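Ondřej asked in my replies what I do all day now that I've "gone into robots", so have a thread. Put the kettle on, it's a long one.

Short answer: I make examples. Someone wants a robot to learn a job, and the learning bit needs to see that job done over and over, in slightly different ways. My team at Dranlow makes the over and over.

At the moment it's nearly all in simulation. I wear a headset and a pair of gloves, and when I close my fingers the robot closes its fingers (mostly. The thumbs have opinions.)

The job this month is two-handed kitchen stuff. Drawers, doors, buttons, moving a thing from one side to the other. The project is called Bero and please don't ask me why, it was called that when I got here.

We need 4000 good runs for the first batch. As of this morning, 17th December, we have 3605. So 395 to go, and I'd love to say I'll be done before the holidays but I've said that sort of thing before!

What counts as a good run? Ha. I could do a whole other thread. We had a two page document on it in June and it's now eleven pages, and Ludmila Šimko wrote most of them and she is right about nearly all of it.

The big one is no dithering. If I reach for a handle, change my mind, wander off and come back, the model learns that wandering off is part of opening a drawer. It copies everything. It'll copy you scratching your nose if you let it.

But you can't be too slick either. Libor Brabec is the fastest of us by miles and his runs are beautiful to watch, and the first model we trained mostly on his runs would miss the handle by a whisker and then just sit there, because it had never seen anyone miss and recover.

So now a slice of every batch is what we call fumbles. You start a bit off, wrong angle, hand too low, and then put it right calmly. We have 435 of those so far and they're the most useful data we've got, if you ask me.

(Libor hates doing fumbles. It's like asking a pianist to play a bum note on purpose.)

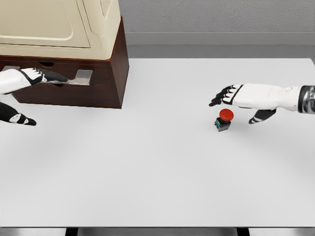 Another thing I didn't expect to care about is what the other hand is doing. You get so wrapped up in the one that's busy that the second just floats about, and then in playback it's drifted halfway across the world or gone through a wall.

Our rule is that both hands have to be somewhere sensible for the whole run. Sensible means clear of the furniture, not blocking the view of the job, and able to get to the next thing without a huge swing.

My shoulders would like it noted that holding one arm still in mid air is harder work than moving it. I do twenty minutes on and ten off. Norbert Vaněk does forty at a stretch and then complains for the rest of the afternoon.

Someone's bound to ask, so: yes, simulated drawers are weird. You can't feel them. In a real kitchen your fingers tell you straight away that you've got hold of the handle. With the gloves I'm going on eyes alone, so I've learnt to wait half a beat after closing my fingers before I pull.

That half beat has made it into the model, by the way. It pauses. Kristýna Urban spotted it in an evaluation video and came over to my desk and said "that's you, that is" and I was weirdly proud??

The rooms get shuffled between runs. Furniture shifts a bit, the loose things on the table shift a bit, the light changes. You take the headset off, have some tea, put it back on and everything is ten centimetres to the left.

It's maddening for a person and very good for the learning. Our early set had everything in the same spot every time, and what we'd trained was a robot that was brilliant at reaching for that spot. Move the target and it went to the old place and grabbed a handful of air, very confidently.

Next question I always get: why not let the computer make up the examples itself? We do some of that. There's a tool called Ovau that takes one of our runs and stretches it to fit a different layout, and it's great for plain reaching.

It's much less great with fingers. You move a drawer a few centimetres and suddenly the stretched version is holding it by one fingertip at an angle no hand would ever choose. So Ovau's output gets checked by a person, and on bad days checking takes longer than doing it fresh.

We set the checking up so you never review your own runs. I mark Norbert's, Norbert marks Kristýna's, and so on round. Keep, bin, or "talk to me". The third pile is where all the good arguments come from.

Best argument so far: is it a success if the job gets done but the robot's elbow has knocked something on the way? Half of us said keep, half said bin. It went on through lunch. We ended up adding a tag for it, so the training people can decide and we can eat our soup in peace.

Please, if you're starting anything like this yourself, write your tags down on day one. We went back and relabelled the first 3000 by hand. Dušan Brabec and I did it over two weeks with one very long playlist and I can't listen to any of those songs now.

Also write a note when you bin something! Just a few words. "Slipped", "late start", "left hand wandering". We didn't at first, and when the model kept doing an odd little twist at the wrist we had no way of searching the old rejects to see who else had done it.

(It was me. I twist. I've been practising not twisting, and now I notice it when I open the fridge at home.)

Pay and hours, as a few of you have messaged: it's a normal office job with normal office hours. I came from dental reception. What they tested me on was patience and whether the headset made me feel sick, and I was fine with both after the first week.

Right, my ten minutes off has become twenty-five. If you've got questions stick them underneath and I'll go through them tonight. Anything about the maths goes to the folks on the Havlíček side of the building, I only do the hands.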